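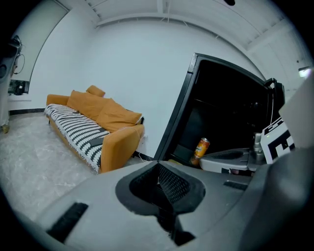 Lorna Pavlik

Last updated: 09/02/2023

The Front Room at Starton

This page covers the front room of the ground floor apartment at Starton, on the Korletey Road side of the building. The walls are white and the floor is pale, and both were like that when we moved in. We did not want to paint, so all of the color had to come from the furniture. Total spending on the room was $1,788, including delivery of the sofa. The kitchen and the hall have their own pages.

The sofa

The sofa is from Hoder. It is a boxy shape with rounded arms, and the fabric is a mustard orange. On the store's website it looked closer to brown, so ask for a swatch if you are thinking of ordering one. We liked it anyway and kept it. The matching cushions lean against the back, two large and one small. The small one ends up behind the others most of the time. The covers zip off and can be washed cold. Hang them to dry, as the first one we put in the dryer was very hard to get back on.

The black-and-white throw goes across the seat. It is an Endetti throw with zigzags and stripes, and a fringe that hangs down in front. It was bought in April at the store's end-of-season sale for $30. It slides forward when people sit on it. Tucking the back edge down behind the cushions helps for a day or so.

The thin white cable next to the right arm goes down behind the base of the sofa. I have a cord clip for it that has not been put on yet.

The black cabinet

The cabinet stands to the right of the sofa. It is tall and open, with a black frame and a dark interior, and it was the second-largest cost in the room. It is 16 inches deep, which is enough for dinner plates but too shallow for the big serving tray. We looked at a white one in the same size and decided it would disappear against the wall.

The dark interior has one drawback. Anything dark gets lost in it, so black mugs and the gray casserole dish went back to the kitchen. Light or bright things work best. Even a can of soda shows up well from the other side of the room.

It took 2 of us to stand it up after it was put together. Build it close to where it will go, and put felt under it before you slide it on tile.

A tan rounded piece, an orange-red drink can on its side and something round and red are in the cabinet in this one. The glossy gray tile in front has a marble pattern. It shows dust by late afternoon but wipes clean with a damp mop and no soap. Soap leaves a film that takes two more rinses to get off.

The zigzag throw and some of the orange upholstery can be seen at the far end of the floor.

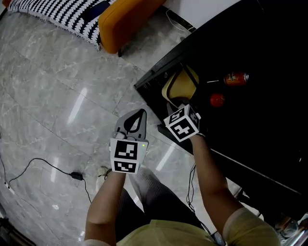
Still to do

The cabinet needs a light inside. A battery strip along the top would be the easiest, and I would like a warm one so the orange does not turn harsh at night. There is also a black cable hanging below the front edge that needs to be tied up out of the way of the mop.

We are looking for a rug. The throw already has a strong pattern, so the rug will be plain, probably off-white or a flat gray a little darker than the tile. Endetti sells one in wool, but it costs more than the cabinet did.

The walls will stay bare for now. A print was tried over the sofa and came down again after a week. If a different one goes up, it will be added to this page.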